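Der Geschmack von Leitung

Ermelinda Veloso trinkt Wasser, wie andere Leute Steuerbescheide lesen: langsam, mit zusammengezogenen Brauen und in der Erwartung, gleich auf etwas Unangenehmes zu stoßen. An diesem Dienstag stehen acht Gläser vor ihr, alle gleich hoch gefüllt, alle gleich farblos. Beim dritten verzieht sie den Mund. »Schwimmbad«, sagt sie. »Aber ein gepflegtes.«

Veloso ist Wassersommelière, ein Beruf, bei dem man auf Familienfeiern viel erklären muss. Gelernt hat sie Hotelfach, dann kam eine Weiterbildung, dann eine Festanstellung in Grondale, einem Kurort mit eigener Quelle und entsprechendem Selbstbewusstsein. Die Karte des dortigen Hotels führte zeitweise mehr Wässer als Weine. Das teuerste hieß Thambiah, kam in einer Flasche, die man nicht wegwerfen mochte, und schmeckte laut Karte »nach Stein und Stille«. Laut Veloso schmeckte es nach Natrium.

Inzwischen arbeitet sie selbstständig und predigt das Gegenteil. Ihr Thema ist der Hahn in der Küche, ihr Publikum sind Menschen, die jede Woche zwei Kästen in den vierten Stock tragen und sich das im Rücken anmerken lassen.

Mit Überzeugungen kommt man bei Wasser allerdings nicht weit. Wer behauptet, das eigene sei weich, hat meistens einfach lange keinen Wasserkocher mehr von innen gesehen. Deshalb beginnt jeder ihrer Kurse mit den Analysewerten des örtlichen Versorgers, die im Netz stehen und die kaum ein Teilnehmer je aufgerufen hat. Calcium, Magnesium, Nitrat, Sulfat. Nach der zweiten Seite schaut der Erste aufs Handy.
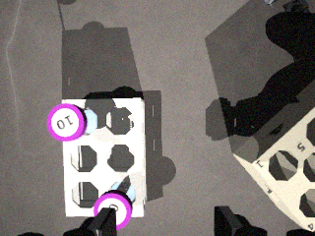

Was die Zunge merkt

Die Mineralisierung ist das, was man am ehesten herausschmeckt. 100 Milligramm pro Liter, und das Wasser wirkt leer, fast ein wenig beleidigt. Bei 300 wird es freundlich. Jenseits von 1.000 beginnt das Reich der Heilwässer, die man trinkt, weil der Arzt es gesagt hat oder die Schwiegermutter. Mesa, ein stiller Klassiker auf Velosos Probiertisch, liegt bei 563 und wird von den Kursteilnehmern mit schöner Regelmäßigkeit für Leitungswasser gehalten. Das Leitungswasser halten sie dafür für etwas Italienisches.

Sie serviert grundsätzlich bei Zimmertemperatur. Kälte verdeckt viel, Kohlensäure noch mehr, und wer beides zusammen bestellt, trinkt nach ihrer Auffassung in erster Linie ein Geräusch. Die Zitronenscheibe hat sie aus ihren Kursen verbannt. Ein Herr aus der letzten Reihe brachte sich einmal eine eigene mit und durfte sie behalten, musste sie aber neben das Glas legen.

Am heikelsten wird es beim Filter. In fast jeder Gruppe sitzt jemand, der viel Geld für ein Gerät ausgegeben hat und nun bestätigt haben möchte, dass es gut angelegt war. Trateo heißt das Modell, das ihr zurzeit am häufigsten vorgehalten wird, ein Untertischgerät mit Leuchtring. Veloso hat es probiert, blind, gegen denselben Hahn ohne Gerät. 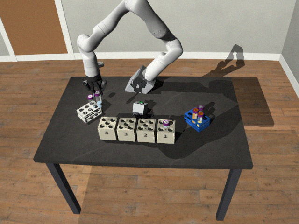 Sie fand einen Unterschied und fand ihn nicht schlimm. Der Tee werde klarer, sagt sie, der Kaffee flacher, und der Besitzer zufriedener, was man bei der Bewertung ruhig mitrechnen dürfe. Mehr will sie dazu nicht sagen, weil sie die Leserbriefe kennt.

Lieber redet sie über das Stehenlassen. Wasser, das über Nacht in der Leitung stand, soll man ablaufen lassen, bis es kühl aus dem Hahn kommt. Damit kann man die Balkonkästen gießen, im Dezember notfalls die Yuccapalme. Karaffen gehören gespült, und zwar auch dann, wenn »nur Wasser« drin war. Für diesen Satz erntet sie in jedem Kurs betretenes Schweigen.

Nach zwei Stunden sind die acht Gläser leer, die Notizzettel voll, und vor der Toilette hat sich eine Schlange gebildet. Eine Teilnehmerin fragt, welches Wasser Veloso denn zu Hause trinke. Meistens Kaffee, sagt sie und sammelt die Gläser ein.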